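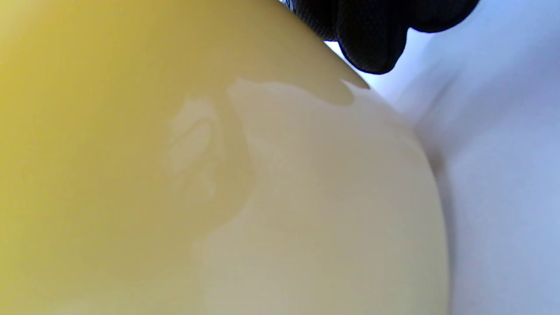
Why does the floor of a valley get colder at night than the hillside above it?

Ground that faces a clear sky loses heat by radiation after sunset and cools the air touching it. The cooled air is denser than its surroundings, so it drains downhill and collects at the lowest point it can reach, where it stays until the sun or the wind mixes it out.

Home Reports Projects Data Contact
Print E-mail

Cold Air Pooling in the Kavanagh Creek Valley
Student project report

1. Background

Air temperature normally falls with height. On calm, clear nights the order is often reversed close to the ground, and a layer of cold air lies under warmer air. This is a surface inversion. In flat country the inversion forms in place. In a valley it is strengthened by drainage flow from the slopes, and the result is usually called a cold air pool.

Cold air pools matter for frost, fog and smoke. Fruit growers avoid planting on valley floors for the first of these. A forecast made for a whole county will usually miss them, as the forecast grid is much coarser than the valley itself.

The Kavanagh Creek valley is narrow and runs north to south. It is bounded on the west by Aker Hill and on the east by a lower ridge without a name on the county map. The road embankment at the south end partly closes the outlet. The starting assumption of the project was that the embankment slows the drainage and lets the pool deepen behind it.

2. Equipment and siting

The project used two Voltico temperature loggers, each inside an Astora radiation shield. One was placed on the valley floor north of the embankment, over mown grass. The other was placed on the shoulder of Aker Hill, more than 200 feet higher, also over grass. Both were mounted at the same height above ground, and neither had a tree or building close enough to block its view of the sky.

Before they were set out, the loggers were run side by side overnight in one shield. They agreed closely and no correction was applied. The comparison was not repeated at the end of the project, which should have been done.

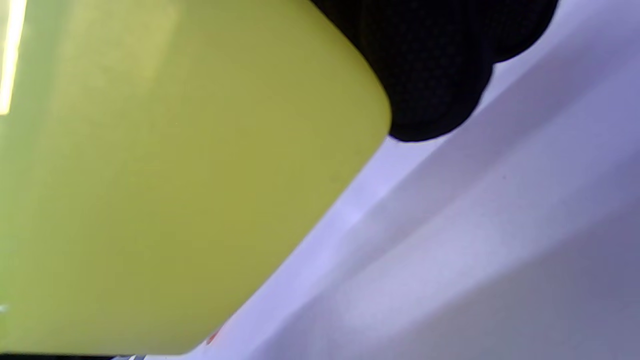 Figure 1. Smooth yellow-green surface with a rounded edge.

3. Data

Logging began in July. Each logger stored one reading per hour, on the hour, local standard time. After the records were trimmed to a common start and end, each contained 1,029 readings. There were no gaps.

Wind and cloud were not measured on site. Both were taken from the airport record. The airport is on open ground outside the valley, so its wind is a guide to the general flow only. A night was called "clear and calm" when the airport reported no more than scattered cloud and light wind at every hour between sunset and sunrise. All remaining nights were put in a second group called "disturbed." Nights that began clear and clouded over later went into the disturbed group, although some of them behaved like clear nights until the cloud arrived.

4. Method

The temperature difference was calculated for every hour as hill minus floor. A positive value means that the hill was warmer. A cold air pool was counted as present when the difference was at least 2 °C. Smaller positive differences were treated as weak or doubtful, given the accuracy of the loggers.

Hours were then sorted by time after sunset and not by clock time, so that nights of different lengths could be compared. Daytime hours were kept only as a check on the shields. A poorly ventilated shield reads too warm in strong sun, and a fault of that kind would appear as a daytime offset between the stations.

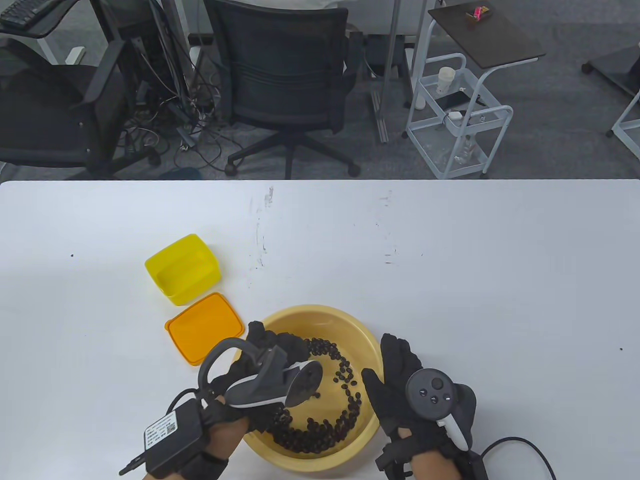 Figure 2. Dark brown beans in a round tan basin on a white tabletop.

5. Results

On clear and calm nights the difference changed sign shortly after sunset. It rose quickly during the first part of the night, then leveled off. The largest values were found in the hours just before sunrise. After sunrise the difference collapsed, with the floor warming faster than the hill. By mid-morning the floor was the warmer of the stations, as expected from their heights.

On disturbed nights the difference stayed close to zero or was slightly negative. Short positive spells were seen when the wind at the airport dropped, and they ended when it picked up again.

The leveling off is the least understood part of the record. Possible causes are that the pool had filled to the height of the embankment and begun to spill over the road, that the slopes had lost most of the heat available to them, or that dew on the floor released enough heat to slow the cooling. The data do not separate these. A logger on the embankment itself would help with the first, and a humidity sensor with the third.

6. Review

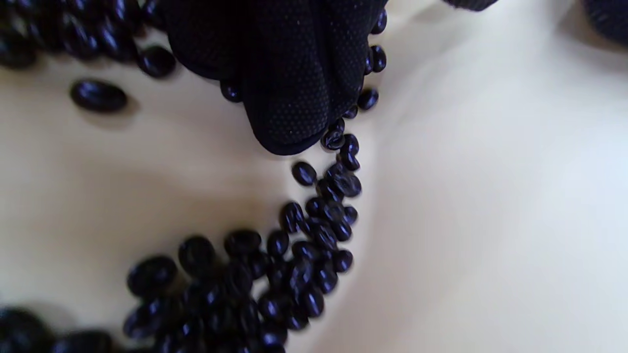
Nuala Doherty wrote in her comments on the draft that the embankment could not be blamed for anything until a valley without one had been measured in the same way, and that the hill station might be picking up some drainage of its own from higher on Aker Hill. She also asked for the disturbed nights to be split by wind direction, "because a north wind runs straight down that valley and a west wind goes over the top of it."

The first point is accepted, and the claim about the embankment has been reduced to a possible cause. The hill station was revisited. The ground above it slopes gently and is open to the side, so some drainage past the logger is likely, but it should not collect there. The effect would be to make the measured differences slightly too small. The split by wind direction was tried and left too few nights in each class to be useful.

7. Further work

A third logger partway up the slope would give the depth of the pool. The record should also be extended into fall, when the nights are longer and the first frosts can be compared between floor and hill. The loggers have been left in place for this, with fresh batteries.

Print E-mail
Previous report Next report Back to Projects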